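Last updated 09/03/2019

Back from the suturing day at Lenton, and I am still not sure what I paid 200 for. Pentti Kallio says the more knots you tie the less you think about them. He has said this to every group, I gather, and I'd like to see the proof.

What I did look at properly, for once, was the tidiness of it. A knot either sits down or it doesn't. I stared at one for ages, trying to decide whether I'd trust it.
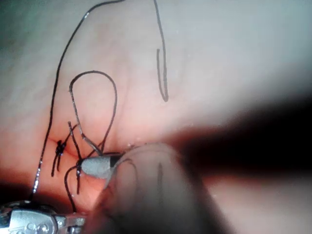
Knot in the crease, short tails, and far too much thread beside it.

The handout wants even gaps and even tails. Mine has 61 numbered points, which seems a lot for closing one line. I read it on the train and forgot most of it by Prastine.

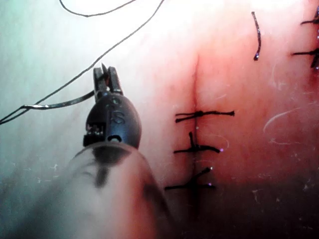

I asked Pentti who decided how long a tail should be and got a shrug. Mustonen's book says one thing, the handout another, and both sound very sure of themselves. I've seen neat rows that I suspect were pulled too tight, and ugly ones that did their job. He didn't like that — said neatness comes first and the rest follows. Does it?
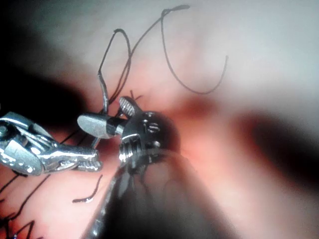 Thread and jaws, close up.

There is a second day in October. I've put my name down, against my better judgement. Must ring Lenton on Monday about the receipt, and find my other glasses.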